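Setting Up the Saxena Two-Arm Bench Kit for Memory Module Handling

Last revised Dec 2, 2025

This guide covers the installation and first use of the Saxena bench kit for work on desktop computers. It is intended for repair centers, recycling facilities and training departments that have purchased the kit from Flanex or are using one under the evaluation program. The procedure takes a new operator from an unpacked kit to a complete memory handling cycle on an opened tower.

The guide does not replace the safety booklet supplied with the kit. Operators who have not completed the site safety briefing should do so before applying power to either arm.

What the kit includes

The standard package contains two arms, one gripper for each arm, a wrist camera, a controller, an emergency stop station and a set of printed fixture trays. The Lokavura task software is preinstalled on the controller. A license for one bench is included in the purchase price; additional benches require separate licenses.

The kit does not include a worktable. Flanex recommends a slotted aluminum table with a rated load of at least 200 pounds. Wooden tables are not supported, as they shift slightly with changes in humidity and the stored positions drift over time.

Sites that handle only laptops should order the Parka package instead. Parka uses a single arm and a smaller set of trays, and its task files cannot be loaded on a Saxena controller.

Before you begin

Confirm that the following items are available:

A grounded outlet on a dedicated circuit
A grounding mat and wrist strap for the operator
A hex key set in metric sizes
The calibration plate packed with the wrist camera
At least one desktop tower that may be used for practice

Practice units should be machines that have already been written off. Contact pins in a memory slot can be damaged by a poorly taught position, and the fault may not appear until the computer is next started.

Step 1. Mount the arms

Place the first arm at the left side of the table and the second at the rear. Tighten the base bolts by hand, then check that each arm can reach the center of the work area with its elbow slightly bent. An arm that must stretch fully to reach the center should be moved closer before the bolts are tightened to their final setting.

Allow a clear zone of 15 inches between the two bases. The software will accept a smaller distance, but the arms will pause more often while each waits for the other to leave the shared area.

Step 2. Connect the controller

Connect the arm cables first, then the gripper cables, then the camera. Apply power only when all the cables are seated and the emergency stop button has been pressed. Release the button when the start screen asks for it.

If the screen displays code 520, the controller has not found one of the grippers. Turn off the power, reseat the connector at the wrist and start again. Do not reseat gripper connectors while the arm is powered.

Secure any cable that runs along an arm at the points shown on the supplied card. Leave enough slack at the wrist for a full turn in each direction. A cable that is tight at rest will pull on its connector during the insertion move.

Step 3. Calibrate the camera

Attach the calibration plate to the table and select Calibrate from the main menu. The arm will move the camera through a series of positions above the plate. Keep the overhead lighting as it will be during normal work, and close any blinds that admit direct sun.

The result is shown as either Accepted or Repeat. If Repeat appears more than twice, clean the lens with the cloth provided and inspect the plate for scratches. Calibration should be repeated whenever the camera has been removed, and at the start of each work week.

Step 4. Prepare the tower

Shut down the computer, disconnect every cable and remove the side panel by hand. The kit does not remove panels. Lay the tower on its side with the opening facing up, so that both arms can approach from above.

Move loose wires away from the memory slots. Wires that cross the slots are the most common cause of a stopped cycle at new sites, and the software will not attempt to push them aside. A short length of soft tie is usually sufficient. Remove the tie before the panel is replaced.

Set the fixture tray beside the tower and fasten it to the table. Each recess in the tray has a position number that must match the number entered in the task file. Parts placed in the wrong recess will be approached correctly but gripped at the wrong point.

Step 5. Teach the slot positions

Select Teach in the Lokavura software and guide the arm by hand until the gripper is above the first slot. Lower it slowly and save three positions: above the slot, at the mouth of the slot and fully seated. Repeat the process for each remaining slot.

It is good practice to teach the seated position with a module that is known to be faulty. The operator can then feel where the module meets resistance without risk to working stock.

Latches at the ends of the slots must be opened before insertion. Boards with a latch at one end only require a different setting, found under Slot Type. The default setting assumes a latch at both ends.

Step 6. Set the grip

Memory modules should be held by the long edges or the short ends, clear of the gold contacts. Start with the lowest grip setting and raise it one level at a time until the module no longer slips when the arm changes direction. Most modules are held securely at the second or third level. Modules with a metal heat cover may need a higher level and the wider finger pads – these are sold separately.

Step 7. Run the cycle at reduced speed

Select Run and choose Reduced Speed. Keep one hand near the emergency stop station throughout the first cycle. The operator should watch the gap between the module and the walls of the case, particularly where a drive cage or power supply narrows the path. 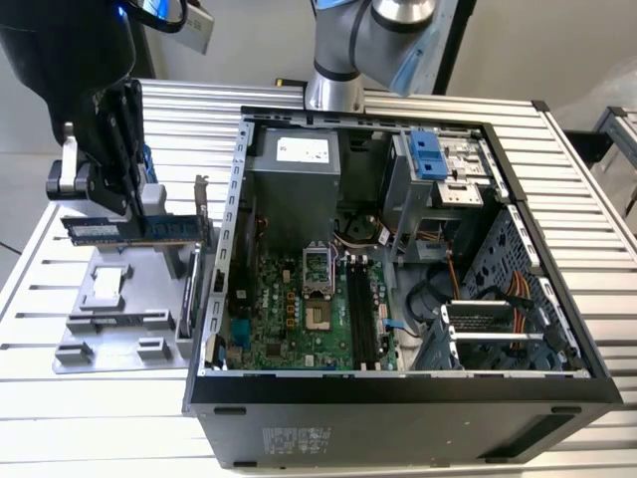
After reading a draft of this page, one evaluation site wrote: "Step 7 should say more about the second arm. Ours was parked too close to the back of the case, and the first arm kept stopping to wait for it. We moved the parking point and the waiting ended. We would also like the reduced speed to be slower still for the last part of the insertion, where a trainee has very little time to react."

The first point is addressed by setting a parking position for any arm that is not in use. Open Arm Settings, move the idle arm well outside the shared area and select Save as Park. With regard to the second point, the final approach has its own speed control under Insertion. It may be lowered independently of the main speed and is saved with the task file.

When the reduced speed cycle has finished without a stop on five occasions in a row, the task may be run at normal speed.

Common problems

The module tilts as it enters the slot. Teach the mouth position again, with the module held level, and check that the tower is resting flat on the table.

The arm stops above the case and reports an obstruction. Look for wires in the path and for glare on metal surfaces. A change of lighting since the last calibration can produce the same message.

The module is released before it is seated. Raise the force limit by one level. If the module still does not seat, remove it and inspect the slot for debris. Do not raise the limit beyond the yellow mark on the screen.

The task file does not load. Confirm that the file was saved on a Saxena controller with the same software version.

Evaluation, service and returns

Sites in the evaluation program may keep the kit for 123 days from delivery. Task files created during that time remain the property of the site and can be exported at no charge. Kits returned at the end of the period should be packed in the original cases, with the arms folded in the transport position and the calibration plate in its sleeve.

Service requests are handled through the Flanex support portal. Please include the serial number of the controller, the software version and a copy of the most recent log. Replacement finger pads and fixture trays may be ordered through the same portal. Trays for case designs that are not on the standard list can be printed on request – the site must supply the outside measurements of the case and the location of the memory slots.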